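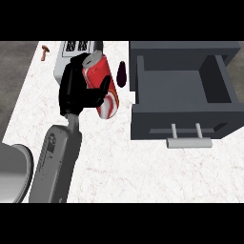
Does training on extra simulated episodes raise the grasp success rate on the real arm?
Only a little so far, and most of the gain we reported in February came from how the episodes were scored.

Ticket: Sim success rate does not match hardware
Project: Hukurholm
Opened by: Philomena Agbenyega
Assigned to: Hadi Nasrallah
Priority: Medium
Status: Open

Philomena Agbenyega
The write-up says the policy trained on 2,000 simulated kitchen episodes beats the baseline by a wide margin. I ran the same checkpoint on the bench and can't see it. It closes on the can, lifts, and the can slides out. Sim logs call the same motion a success. Before anyone puts this number on a slide I'd like to know what "success" means in the eval script.

Hadi Nasrallah
Success = object in contact with the finger and the palm at the last step, gripper closed. It's the default that came with the Nedero task set. I didn't change it.

Philomena Agbenyega
So an episode passes if the can never leaves the counter?

Hadi Nasrallah
As written, yes. There is no height check.

Meirion Pumphrey
Adding one is a small patch. But the baseline was scored with the same rule, so the comparison should still hold.

Philomena Agbenyega
Only if both policies fail the same way, and I doubt they do. The new one grabs early and hangs on, which is exactly what this rule pays for. Please rescore both.

Hadi Nasrallah
Rescored from saved states, no new rollouts. Rule is now: object clear of the counter and held to the end. Both policies drop. The gap between them shrinks to 3 points. Output is in the Kanaan folder, one file per policy.

Meirion Pumphrey
3 points over how many seeds?

Hadi Nasrallah
One.

Philomena Agbenyega
Then we don't have a result. Can we get 7 seeds on each policy, same object set, same start poses?

Zhiqiang Deng
Queued for Sunday, the cluster is free then. Separate problem while I was in there: can friction in the config is set very high, higher than I'd expect for bare aluminum. A tilted can will stay put in sim at almost any grip force. I suspect this is your slipping can, more than anything in the policy.

Hadi Nasrallah
Confirmed. Value was inherited from the Flokbridge export. I can lower it, but then the old runs can't be compared with the new ones.

Philomena Agbenyega
Fine by me. I'd sooner lose the old runs. Please measure the friction on a real can first, so we aren't swapping one guess for another.

Zhiqiang Deng
Will do the pull test tomorrow morning. Holding the seeds job until the new value is in.

Next action: Zhiqiang, friction measurement. Hadi, config change and rerun. February figure withdrawn from the draft until both are done.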